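Workshop tips: trying out hand-held grippers at home

This page is for people who have two or more hand-held grippers and must decide which one to keep using. I collected these tips during the tests with Catrin Nicholas, when we compared the Zetitau and the Koltosham on household work. Most of them need only things you already have in a drawer.

Before you start

Check every screw with the correct hex key. Do not use a key which is nearly the right size, it will round the socket and then you have a bigger problem. On the Koltosham the bottom screws became loose two times, and each time we first blamed the finger pads.

Close the fingers slowly and look at the tips against a white paper. If one tip touches earlier than the other, adjust it now. A small error there is not visible on a big object like a towel, but on a phone cable you will lose many grasps.

Charge everything the evening before. Write the tool name on a piece of tape and put the tape on the charger too.

Choosing the test place

A kitchen table is the easy case and almost any gripper looks good on it. Try also a bed. The surface gives way when you push, the sheet makes folds, and the tips like to catch the fabric together with the object. Tissue paper is a good test for the same reason. 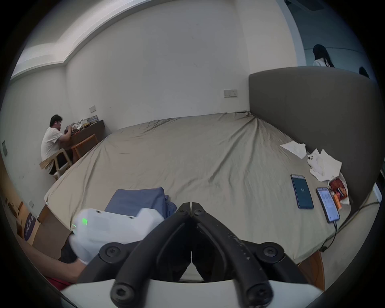
Gripper held over the bed, with phones, tissue paper and a folded cloth within reach.

Do not make the sheet smooth before each attempt. If you do it for one tool you must do it for the other, and after 26 attempts you will forget. We decided to leave the creases as they come and only put the objects back near their starting points.

For flat things, such as a phone, come from the side and low – from the top the fingers only slide. With the Zetitau it helped to press the lower finger a little into the mattress first. The Koltosham has thicker tips and did not like this. For a snack wrapper both tools were fine.

Gloves

Wear thin gloves which fit well at the fingertips. Loose cotton makes the handle turn in your hand, and then you squeeze harder and get tired. Wash them without softener. I bought mine one size too big and sewed the fingers shorter, which is not beautiful but works.

Keeping the notes

We made 64 attempts with each tool and wrote only three things: object, grasped or not, dropped or not. Tomos Cadwaladr wanted to give also a score for comfort. In February we tried his way, but the numbers changed with the mood and we stopped.

Change the tool after every few objects. If you do all of one gripper first, your hand learns the task and the second gripper gets a gift.

After the work

Wipe the finger pads with a damp cloth, no alcohol on soft rubber. Remove lint from the linkage with an old toothbrush. Keep spare screws in a pill box with the sizes written on the lid.

For small objects I now take the Zetitau. For laundry and cushions I still prefer the Koltosham, its wide grip forgives a bad approach.

Last changed July 11, 2025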